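December, bench 2, started 7:40

Suturing module, second round. Geetha Nair on the console until lunch, Primo Mazza on the tissue side, me (Elīna) on notes and the log files. Lino Testa came over from the Brercombe building at ten to look at the schedule.

Background for anyone reading this later. Until this fall every practice closure in the training lab was set up, run and graded by hand. Benedetta Melis and two techs did the grading, with a ruler and a score sheet. Now the Fimon software drives the routine part of the stitch (pass, pull, hand over) and the person at the console starts each step, watches, and takes over when needed. Grading comes from the log, with a person checking a share of the runs.

Plan was 30 runs in the morning. We did all 30. Geetha took over by hand in 8 of them, mostly at the handover between the left and right jaws. Her words: "I can see it's going to miss before it stops." The software does stop, but late. She would like to be able to slow it down instead of only pausing it. I wrote that up as a request.

The handover is where most of the morning went. Left jaws hold the thread, right jaws come across from above, and the gap is small enough that any slack makes trouble. We have had loops over the left shaft before and it is easy to stop noticing them when the software is driving, so Primo wants a loop check added to the step list before each pull. I agree. A person doing it all by hand clears the loop without thinking. The software has no step for it.

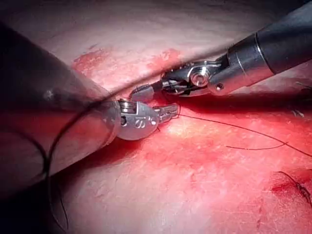
## Things to change on the bench

- Trim loose thread ends and take them off the tissue before starting the next run. The log counts them as part of the stitch if they lie close to the line.
- Light down one notch. The bright spot near the tips washes out the tissue and Geetha was leaning in to see past it.
- Write the tissue batch on the sheet. Primo had to go back through the Prodovdale delivery slips to work out which batch we were on.
- Console chair still sinks. Swapped with the one from the office for now.

## What it does to the jobs

Lino asked for this part in writing, so here it is.

Grading used to fill most of Benedetta's afternoons. We have 154 graded runs on file from the new setup and she has rechecked 100 of them against her own scoring. She disagrees with the software mainly on tension. It passes stitches she would call too tight. She wants to keep the final word on tension and I think she should have it.

The techs have less measuring and more setup. Runs follow each other faster, so tissue has to be ready sooner, and Primo skipped his break today and the time before that. If we keep this pace we need a second person on tissue. Lino says there is no money for a new post before spring. He will ask whether one of the Ruggiero trainees can do half days.

Geetha's point, which I had not thought about: watching is more tiring than stitching. By run 20 she was slower to take over, and the log shows it. She asked for a switch of operator halfway. She also asked for a few fully manual closures each session so people keep their hand in. The newer trainees have mostly used the assisted mode, and two of them were unsure what to do when it handed control back to them in the middle of a pull.

Agreed with Lino before he left:

1. Operators switch at run 15.
2. First closures of every session are done manually. Number to be settled with Benedetta.
3. Tension stays with a human grader until further notice.
4. Breaks go on the schedule as fixed slots.

Not agreed: whether console time counts toward the trainees' stitching hours. Benedetta says no, Geetha says partly. Lino will bring it up at Brercombe.

Afternoon: no runs. Copied logs to the shared drive, cleaned both instruments, sent the slow-down request and Primo's loop check to Fimon. Still need to relabel the score sheets, the tension column is in the wrong place on the new ones.

EO, 16:20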